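Tisier Issues Revised Garment Folding and Sorting Guide for Home Laundry Services

LULTON, April. Tisier, a supplier of training materials to residential laundry and housekeeping firms, has issued the second edition of its Garment Folding and Sorting Guide. The revised guide covers household clothing sorted and folded on the customer's premises. It replaces the first edition in full.

The guide is 164 pages long and is divided into sections by garment type. New material covers knit tops with ribbed bands, mixed piles of unsorted clothing, and folding on a bed where no table of suitable height is available. Folding on a bed was treated in a single paragraph in the first edition and now has its own section.

Content was revised after a review of 1,902 fold records submitted by laundry staff at Britenov and Andreadis, two firms that use the guide in their home service work. Each record lists the garment type, the folding surface, the number of folds, and whether the item had to be refolded before it was put away. Of the records submitted, 1,176 were for items folded on a bed. Refolding was reported for 667 items across all surfaces.

"The earlier procedure assumed a hard, flat surface," said Nektarios Drakos, technical editor of the guide. "A mattress gives under the hand, and the lower layers of a fold move when the upper layers are pressed. The new procedure calls for fewer strokes and for the band to be aligned last." 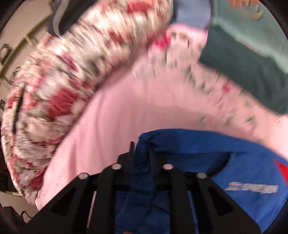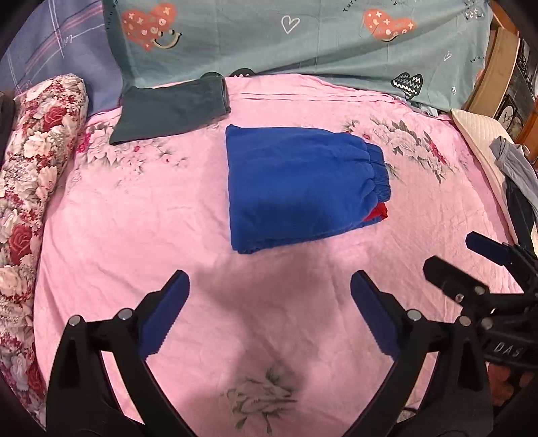 Garment sorting and folding. The second photo shows a blue garment with a ribbed band and a dark grey-green garment, both folded, on a pink floral bed sheet.

The procedure for knit tops is as follows. The garment is lifted from the pile by a single fold of cloth and laid face down. Sleeves are brought in to the center line. The body is folded lengthwise, then from the hem toward the neck. Ribbed bands are left relaxed and are not stretched to match the width of the body.

Sorting is to be completed by fabric weight before folding starts. Small items are removed from the pile first and set aside for separate handling. Folded garments are placed with clear space between them until the full set is finished, and are stacked only at the point of transfer to a drawer or shelf.

The second edition also corrects the fold dimension table in the appendix, in which two drawer depths were reversed. Holders of the first edition should discard that table.

The guide is supplied in print and as a download. Firms holding a current Tisier training license will receive the download at no charge. Print copies may be ordered through the Lulton office, which is open until 5 p.m.

Media contact: Tisier, Publications Desk, Lulton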